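Section 4: Everyday washing with the Vorard front loader

Read Section 2 (Levelling and hoses) before you run a load. The transport bolts must be out and the cold tap turned on. If the machine walks or bangs during its first spin, stop it and go back to Section 2.

4.1 Before the first load

1. Check that the drum is empty and the door seal is clean.
2. Add half a scoop of detergent to the main wash compartment. Leave the softener compartment empty.
3. Select Cottons 60 and press Start.
4. When the door unlocks, wipe out the seal with a dry cloth and leave the door ajar.

Note: The first cycle may smell faintly of rubber. Residue from the factory test clears in one or two washes.

4.2 Sorting

Sort by colour first, then by fabric, then by how dirty things are. Towels and other heavy items go in a load of their own, as they hold a lot of water and can throw the drum off balance. Turn jeans and printed T-shirts inside out. Close zips and do up bra hooks.

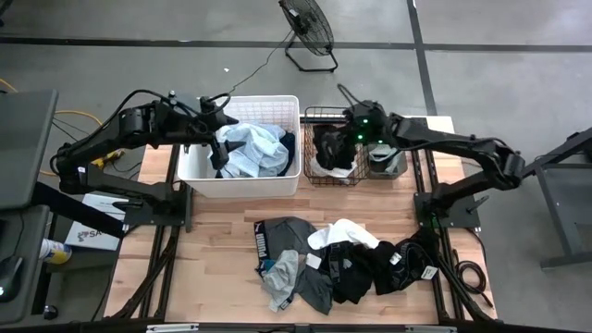

New dark clothing can release dye for its first few washes, even at 30 degrees. Wash it separately or with other darks until the rinse water runs clear. Go through each basket once more before loading, as colours get mixed easily: the white basket on the table has a light blue garment in it with a dark navy piece against the side, and those two should go in different loads if the navy one is new. Woollens marked hand wash only may be washed on the Wool program in a mesh bag, never on Quick.

Caution: Empty all pockets. Coins, screws and hair clips can pass through the drum holes and damage the pump. Tissues will block the filter.

4.3 Loading the drum

1. Shake each item out and place it in the drum one at a time.
2. Fill the drum until you can still fit a hand, held upright, between the clothes and the top of the drum. For Delicates and Wool, stop at half.
3. Check that nothing is caught in the door seal.
4. Push the door until it clicks.

Caution: Do not wash items that have been in contact with petrol, turps or other solvents. Air them outdoors first until no smell remains, then rinse by hand.

4.4 Detergent

Use a low-suds detergent made for front loaders. In soft water areas, nearly half the dose on the packet is usually enough — too much foam will lengthen the rinse and may show code F2 on the display. Liquid detergent needs the plastic gate folded down in the drawer.

4.5 Unloading

Take the washing out soon after the cycle ends to limit creasing. Look around the inside of the seal for socks. Use a basket with holes in the sides if the washing has to wait before it is hung out, and don't stand it on bare timber.

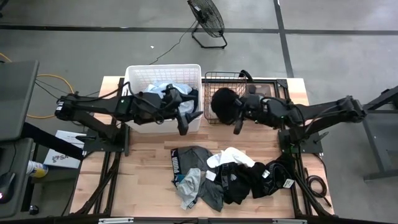

Laundry basket with perforated walls.

Leave the door and drawer open between washes. Clean the pump filter every February and August (see Section 6).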